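Reiko Okabe wants to talk about the bad ones. She has 200 recordings from the past week at Rurier, and before I have my coat off she has told me that 37 of them are going in the trash.

"Someone will say that's a terrible rate," she says. "I think it should have been higher."

Okabe runs data collection for Lunde, the learning system that Rurier has been building in Junemmont since last April. Lunde is supposed to pick things up off a floor and put them where they belong. It learns how from people, who do the tidying themselves with a gripper in each hand while everything they do is recorded. Each recording is called an episode. The company's line is that given enough episodes, the machine will work out the rest.

I came to Junemmont doubting that line, and I expected Okabe to defend it. She mostly didn't.

"Enough is a word people use when they don't want to be asked for a number," she says. "How many is enough? Enough for what? For this floor, with this light, I could tell you something. For your floor I can't tell you anything."

The work is done by hand, it is slow, and it is hard on the knees. A collector gets down on the floor, takes up the two grippers and moves objects that any toddler could move faster. Then the objects are put back somewhere else, and the collector does it again. Okabe did all of the first month's sessions herself. She says she still dreams in pinches.

"Your hand wants to cheat," she says. "You have 26 years of habit, or 50, and your hand knows a hundred ways to get hold of something thin. You can roll it, you can drag it to an edge, you can get a fingernail under it. The gripper has open and close. So you start learning to be worse, and then you get good at being worse, and that's when I have to start watching you."

Watching for what, I ask.

"Style," she says, and makes a face.

It's a problem I hadn't thought about. A new collector fumbles, and a fumbling episode teaches Lunde to fumble. But a collector who has been at it for weeks gets smooth and always comes in from the same side, always lifts with the right hand and steadies with the left. The recordings look wonderful. Train on them and you get a system that does one person's habit very nicely and falls apart when the object is turned the other way. 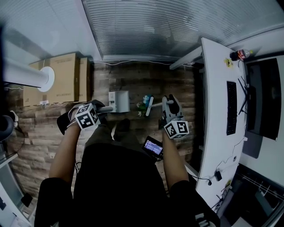

Rurier's answer has been to rotate people every five sessions and to change the objects often. Okabe thinks the rotation helps. About the objects she is less sure. The team buys cheap things of different shapes, long and short, hard and squashy, and somebody decides that this is variety.

"We chose all of it," she says. "We went to a store and picked out things we thought would be a good test. Have you ever seen a kid's bedroom? There's a sock inside a cup. There's something under the bed that used to be a sandwich. We never bought a sandwich."

I ask about the printed patterns, the blocky black-and-white squares that she uses for tracking. They tell the software where each gripper is and which way it is tilted. When a pattern is hidden behind an arm, or is caught at a steep angle, the software has to guess. Of the episodes she is throwing out this week, she says, most have nothing wrong with the grasp at all. The person did the job, and the record of where the hands were has holes in it.

Couldn't the holes be filled in? They could, and there are people at Rurier who would like to. Minder, the company's in-house checking tool, will happily draw a smooth line between the last good position and the next one. Okabe has turned that feature off for her own sessions.

"It draws a very pretty line," she says. "It's a line nobody's hand ever made. If you're telling your investors that the machine learns from people, then I'd like it to be people."

This is where I push her. If the collectors fall into habits, the objects are picked by the same handful of staff, and the tracking drops out when an arm gets in the way, what exactly is the company gathering? It sounds to me like a very expensive portrait of one room.

She takes longer over this than over anything else I ask.

"Some of it is," she says. "I've said that in meetings. There was a week when Lunde did beautifully and everyone was pleased, and then we moved the desk and it wasn't beautiful. So it had learned the desk. I wrote that up and I got one reply, and the reply was 'Noted.'"

But she won't go as far as I would. She points out that the grippers can be carried to other places in a way that a full robot can't, and she has been asking since the winter to take them out to real homes. A kitchen, a garage, her sister's hallway. She'd trade half of what she has for a tenth as much from places she didn't set up.

Has anyone agreed to that?

"They've agreed that it's interesting," she says.

What bothers me, after an afternoon of this, is how little of it reaches the people who will be asked to buy the thing. Rurier's sales page gives the number of episodes in large type. It doesn't say how many floors they came from, or how many pairs of hands. I asked the company for both figures and was told that they were not broken out that way. Okabe could have told me, and I could see her deciding not to.

She did tell me what she would print if the page were hers. The number of rooms would come first, then the number of people, then the number thrown away and the reasons. The total could go at the bottom, she says, in the small gray type where they put the address.

When I left, a little after four, she was back at her screen with Minder open, going through Tuesday's episodes at half speed. She had found another one she didn't like. The lift was clean and the tracking was complete, and she played it for me twice before I saw that the collector had nudged the object straight with a knee.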